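Walking Holidays and Small Guesthouses: A Study of the Brotetti Valley Path

Project report, second year, Tourism and Leisure Management

1. Introduction

The Brotetti Valley Path is a marked walking route which starts at the railway station in Brustden and finishes at the lake of Odow. Most walkers need two days for it and sleep one night on the way. In the last years the path has become better known, but the guesthouses along it say that they do not feel much of this growth. Our project group wanted to understand why.

The question of the report is the following: what makes a walker decide to stay a night in a guesthouse on the path, and what makes the same walker take the evening bus back to Brustden instead?

2. Method

We used three sources. The first was a short questionnaire, which we gave to walkers at the Odow end of the path during March. We received 237 completed forms. The second source was a set of interviews with the owners of 7 guesthouses. The third was the counter at the Sutherland bridge, which registered 2530 passages in the same month. The counter does not know the direction of the walker, so a person who goes and returns is registered twice. For this reason we used the number only to compare the days of the week.

The questionnaire had one page and was available in English only. This is a weakness of the study, and we come back to it in section 5.

3. Results from the walkers

The price of the room was mentioned less often than we expected. Walkers who took the bus home wrote more about three other matters: they did not know if a room was free, they were not sure that they could get an evening meal, and they did not want to carry a heavy bag. Several wrote that they had tried to telephone on the same day and had received no answer.

The last bus leaves Odow at 18.40. Many walkers plan the whole day around this time and walk faster than they would like. One form said: "I saw the lake for ten minutes and then I was running." We think this is a good summary of the problem from the side of the visitor.

Friday was the strongest day for overnight stays. Walkers who arrived on this day had nearly always booked in advance, while those who came in the middle of the week decided on the path itself.

4. Results from the guesthouses

The houses are small and are run by families. The owners described the one-night guest as a welcome but expensive guest — the bed must be made fresh, the towels washed and the breakfast prepared, all for a single night. A guest who stays longer brings the same laundry work but more income. Some owners therefore refuse bookings for one night in the high season, although one night is exactly what the path requires.

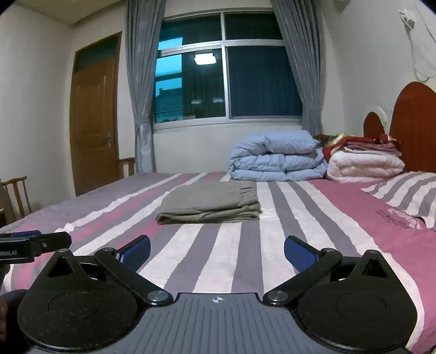

Figure 1. Bed with striped sheet and matching pillow.

We asked the owners if they would share some of this work. The idea of a common laundry service in Brustden was received well, but only if the linen of each house is kept separate. Every owner has chosen sheets and pillowcases to suit the rooms and does not want to receive those of a neighbour. A common booking page was more difficult. The owners agreed that it would help the walkers, but they disagreed on who should answer the messages in the evening.

Bag transport was offered by 2 of the houses. Both do it with a private car and both announce it only on a paper in the hall, so a walker cannot know of it before arriving.

5. Discussion

The two sides want nearly the same thing, but the information does not travel between them. Walkers look for a free room late in the day, and at this hour the owners are in the kitchen. A simple list of free rooms, changed each day at noon and shown at the station and at the Sutherland bridge, would already answer the most frequent complaint.

Our results have limits. March is early in the season and the weather was cold. We met only those walkers who reached Odow, so people who gave up on the way are missing. Visitors who do not read English probably did not take a form.

6. Recommendations

We recommend to test the list of free rooms for one season before any money is spent on a booking page. The bag transport should be printed on the path map. We also suggest asking the bus company for a later departure on Friday — in the first year perhaps only from May to September.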